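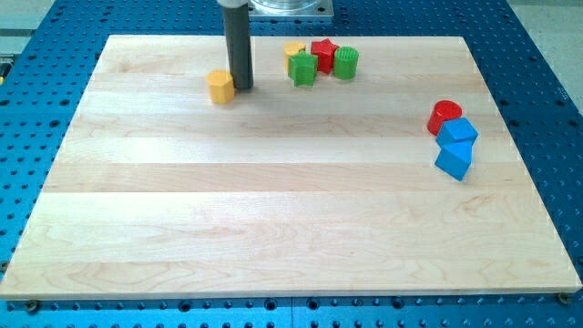
Edge-glued panel

An edge-glued panel is a flat board made by joining narrow strips of solid wood side by side along their long edges. It is used for shelves, tabletops, stair treads, countertops and cabinet parts. The strips usually run the full length of the panel, though cheaper grades use short pieces joined end to end. Maple, beech, oak, birch and pine are common choices.

Background

Wide boards cut from a single log are costly and tend to cup as they take on or lose moisture. Joining narrower strips lets a mill use smaller trees and cut around knots and splits. Furniture makers glued up tabletops by hand long before factories took over the work, using hide glue and wooden clamps. Synthetic glues, which set faster and stand up better to damp, came into wide use during the twentieth century.

Manufacture

Lumber is first dried in a kiln, then planed and ripped into strips. The edges must be straight and square, and they are glued soon after cutting. Glue is spread on one or both edges and the strips are pressed together in a clamp carrier or a heated press. After the glue has cured, the panel is planed or sanded to its final thickness and trimmed to size. Many shops leave panels to rest for at least 2 days before the final sanding, because the glue swells the wood slightly along each joint. Sanding too early can leave shallow grooves once that moisture is gone.

Some makers alternate the direction of the growth rings from strip to strip to keep the panel flat. Others arrange the strips by color and grain and accept a little more movement. Both methods are in use.

Grades

Grading differs by country and by mill. Buyers generally distinguish clear panels, which have few or no knots on the show face, from rustic panels, where knots and color changes are allowed. Strip width matters as well — wide strips look more like a single plank, while narrow ones give a striped surface.

Movement and fastening

Like all solid wood, an edge-glued panel swells and shrinks mostly across the grain. A panel 40 inches wide can change noticeably between a dry January and a humid summer. Tabletops are therefore often attached with slotted holes, clips or wooden buttons that let the panel slide a little. Wide panels fixed rigidly on both sides may split or bow.

Finishing and care

Oil, varnish, lacquer and hard wax are all used. Both faces should get the same number of coats so that moisture passes through them evenly.

See also

Butcher block
Finger joint
Plywood
Wood glue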